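FOR IMMEDIATE RELEASE

Oct 30, 2024

Skitton Supper Club Opens Its Winter Season With 60 Seats, a New Kitchen and a Lot of Soup

SKITTON – Well, we did it. The lease is signed, the stove is in, and the Skitton Supper Club has a home of its own for the first time. I've been writing these announcements from my kitchen counter since we started, and this is the first one I get to write from an office, if you'll let me call a former coat closet an office.

For anyone new to us, the Supper Club is a shared weeknight dinner. You buy a seat, you show up, you sit wherever there's a gap, and you eat what we cooked that night. There's one menu. There are no reservations for a particular table and no separate checks. People come alone, people come with their kids, and one book group has been coming so long that I'm fairly sure they've stopped reading the books.

Until June we were borrowing the back half of the Tipoki bakery after it closed for the day. The bakers were wonderful to us and I want that on the record. But we had to be out by nine, we had four burners, and every chair had to be stacked again before we left so the morning crew could get the racks through. We turned people away most weeks. I hated that part, standing at the door telling somebody in a wet coat that there wasn't a seat.

So, the new place! It's on the ground floor of the old Doltik building, on the river side, with the green awning. If you've lived in Skitton a while you'll remember it as the button warehouse, and if you've lived here a really long while you'll remember it as the place that sold school uniforms. We have 60 seats now, up from 33 at the bakery. We have a real dish pit. We have a walk-in cooler, which I have been visiting several times a day just to stand in it and feel rich.

Season tickets are on sale this morning. A season ticket is $380 and covers every dinner from opening night through the end of winter, and you can hand your seat to a friend any night you can't make it. Just tell us the name so we can say hello properly. Single seats go on sale a week before each dinner, at the door or through our website. Kids under 8 eat free with a grown-up and always will, as long as I have anything to say about it.

Now for the food, because that's what most of you will have scrolled down for.

The opening menu is a white bean soup with fried sage, a braised chicken thigh with prunes and mustard, roasted carrots, a big bitter salad and a pear cake. There's a vegetarian main every night (for opening it's a squash and barley bake with a cheese crust, and I've already heard two cooks arguing over who gets the corner piece). If you don't eat gluten, dairy or nuts, tell us when you buy your seat and we'll make you a plate that looks like dinner and doesn't look like an apology.

We'll rotate the menu every week after that. I won't list the whole season, partly because half of it depends on what the farms have left in the barn come January. I can tell you there will be a dumpling night. There will be a night that is nearly all potatoes. The pot pie is coming back, with the same crust as before, so please stop emailing me about the crust.

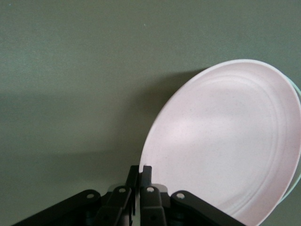 I also want to talk about money for a second, since we get asked about it and I'd like to be plain. The old Supper Club broke even. It never did better than that, and in a couple of months it did worse. Rent on the new space is higher, and we're paying our cooks and dishwashers more than we could before, which was overdue. The season ticket price is the number that makes those things work without me lying awake. We looked hard at going lower and couldn't get there.

What we could do is set up a seat fund. When you buy a ticket you'll be asked if you want to add a few dollars to it. Whatever comes in pays for seats for neighbors who'd like to come and can't swing it right now. You ask for one by ticking a box on the same page where everybody else pays. We don't want paperwork and we don't want your life story. Your name goes on the door list with all the others, and the person checking it can't tell how your seat was paid for. I couldn't tell you either.

Drurance, the hardware and housewares store across the street, is our partner for the season and has put up the first chunk of the seat fund. They also lent us the ladders, sold us the paint at cost and let me run across the road in my socks one evening for a pipe fitting after they'd already locked up. I owe them a great many dinners.

A few practical things, in no special order.

Doors open at 5:30 and the soup goes out at 6:15. If you're late, come anyway, and we'll catch you up. Dinner usually winds down by 8:30, but you don't have to leave when it does. We have the room until eleven now and I intend to enjoy that.

Parking behind the building is free after five. The lot isn't well lit yet and we're working on that with the landlord. The bus stops at the corner of the bridge. There are two steps at the front door and a ramp on the river side, and the ramp door will be unlocked whenever we're open, so you won't have to ring for someone. The restrooms are all on the ground floor. We have high chairs and a quieter table in the alcove for anybody who'd rather not eat in the thick of it. Ask whoever's at the door and they'll walk you over.

Bring your own wine if you like. We'll open it and give you glasses, and there's no corkage. Tea and coffee are on us after dessert. Please don't bring the dog, much as I would like to meet the dog.

The music will be low, or off. We had a speaker problem last winter where one song played over and over through an entire dinner, and several regulars have asked me to promise in writing that it won't happen again. Consider this the writing.

We're still hiring for two evening jobs, one in the dish pit and one on the line. You don't need restaurant experience for the dish pit, and we'll train you. For the line we'd like somebody who has cooked for a crowd before, though a church basement or a summer camp counts just as much with me as a restaurant does. Shifts run from three to ten with a proper sit-down meal in the middle. Stop in any afternoon and ask for the kitchen.

We'd like to hear from growers, too. We already buy most of our roots and greens from farms within a short drive, and with the bigger cooler we can finally take larger deliveries. If you have onions, squash, storage apples or dried beans and you're looking for a steady weekly order, get in touch. Small lots are fine. Ugly is fine. It's all going in soup.

Before we open to the public we're holding one open house for the neighborhood. Come by, poke your head in the kitchen, have a bowl of something and a roll from our old friends at Tipoki. It's free and you don't need a ticket. We'll post the time on the front door and on the website as soon as the final inspection is signed off, and I'm told that's a matter of days. I've been told that before, so I'm not printing it here.

Reporters and photographers are welcome at the open house and at any dinner, with a little notice so we can hold a seat. The one thing I'd ask is that you check with people at the table before taking their picture. Some of our guests come in straight from work and some come in for a bit of peace, and they're entitled to chew in private.

I started this thing because I was new in town and tired of eating over the sink. I figured there had to be a few others doing the same, and I put a sign up in the bakery window. I still have the sign. It has a typo in it, and it's going up in the new front hall exactly as it was.

See you at the table. Come hungry!

ABOUT THE SKITTON SUPPER CLUB
The Skitton Supper Club serves shared weeknight dinners through the colder months at the Doltik building, river side entrance, Skitton. Season tickets and single seats are sold at the door and through the club's website. The seat fund is open to anyone.

MEDIA CONTACT
Skitton Supper Club, front office. Calls are best before three in the afternoon, when the kitchen gets loud.

###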